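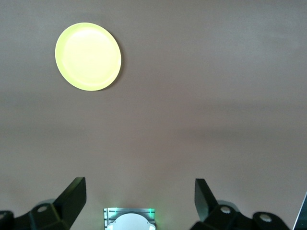

Project Report: Review of the Holmgren Gripper Kit for Classroom Use

Submitted by Anca Sandu, Department of Applied Engineering, Zuvside College
2 June 2024

1. Purpose

The department asked for a review of the Holmgren kit before placing an order for the teaching laboratory. The kit is sold by Prirnow and contains a two-finger gripper, a wrist camera and the control software. The review covers setting up, handling of light tableware and the quality of the printed guide.

2. Method

The kit was fitted to the laboratory's existing arm. Trials were carried out during May on a plain, flat surface with a single round plate. The plate was moved to a new position before each trial, and the arm was started from the same raised position with the fingers open. A total of 300 trials were recorded.

3. Findings

Fitting the gripper took up to 20 minutes and required no special tools. Gripping by the rim was dependable when the plate lay near the middle of the camera's view. Results were weaker when it lay towards a corner, and the software then often needed a second attempt. The guide does not explain how to repeat the camera set-up after the fingers have been changed. The supplier was informed and has promised a corrected page.

The Fekel kit, which the department already owns, was used for comparison. It is slower to fit but has the clearer guide.

4. Recommendation

It is recommended that one Holmgren kit be bought for second-year classes, subject to receipt of the corrected guide.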